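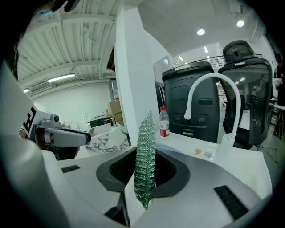 Llevo dos años cuidando la pareja de pinzas de mano que llamamos Talley, y casi todo el trabajo se reduce a tres cosas: limpieza, holgura y marcadores. La holgura la dejo para el final porque depende de las otras dos. Cada pinza lleva en la carcasa blanca un marcador cuadrado en blanco y negro, y si ese cuadrado se despega por una esquina o coge grasa de los dedos, la posición empieza a saltar y uno se pasa la mañana buscando el fallo en el programa. Lo limpio con un paño apenas húmedo, nunca con alcohol. Con alcohol estropeé el primer juego y hubo que reimprimirlo.

En octubre cambié la rutina entera. Antes revisaba cuando algo iba mal. Ahora hago una pasada corta al empezar, antes de encender nada, y otra más larga cada 17 sesiones. La corta me lleva cinco minutos y es esta:

- Pasar la mano por la carcasa y buscar grietas junto a los tornillos.
- Soplar las rejillas de ventilación con la pera de goma.
- Abrir y cerrar los dedos a mano, despacio, sin corriente.
- Mirar las puntas oscuras de los dedos, por si hay cortes en la superficie.
- Comprobar los marcadores a contraluz.

Lo de la pera de goma tiene su historia. Evaristo Santoro usaba aire comprimido en lata y en una de las pinzas metió el polvo hacia dentro. La abrimos y había una pelusa gris pegada al sensor de apertura. Desde entonces la lata está en un cajón, para los teclados.

La revisión larga es otra cosa. Suelto los dos tornillos del lateral, retiro la tapa y miro el recorrido del dedo. El fallo que más se repite es un juego lateral que al principio no se nota en la mano, solo en los datos: el cierre no acaba siempre en el mismo sitio. Lo mido con una galga, con el dedo a medio recorrido y después cerrado del todo. Si hay diferencia entre las dos medidas, aprieto un poco el tornillo de ajuste, vuelvo a medir y no sigo hasta que coinciden. Apretar de más es peor. El dedo se frena, el motor se calienta y a la semana siguiente estás otra vez con la tapa fuera.

La grasa que usamos es la que nos recomendó Vittoria Gatti, de Lombardi, que fue quien nos montó la celda. Muy poca cantidad, con un palillo, solo en la guía. Yo ponía el doble y el sobrante acababa en las puntas, así que los objetos lisos se escurrían y le echábamos la culpa a la fuerza de cierre. Vittoria lo vio en su primera visita — tocó una punta, se miró el dedo y pidió un trapo.

Después de cerrar la tapa viene la calibración. Pongo las dos pinzas en la base, espero a que el programa las reconozca y hago tres cierres completos con cada una. Apunto el valor en el cuaderno de Zoselgate, que sigue siendo de papel. Intentamos llevarlo en una hoja compartida y duró un mes. Con el cuaderno al lado de la base la gente escribe.

Me queda pendiente el recambio de los dedos. Los actuales tienen bastante uso y Zosteo ya no fabrica el modelo con la misma fijación, de modo que habrá que imprimir un adaptador o cambiar el bloque pequeño de la base. Prefiero el adaptador. Tengo un primer dibujo, pero el agujero del tornillo me salió descentrado y no entra sin forzar. Esta tarde lo corrijo y, si encaja, subo las medidas en otra entrada.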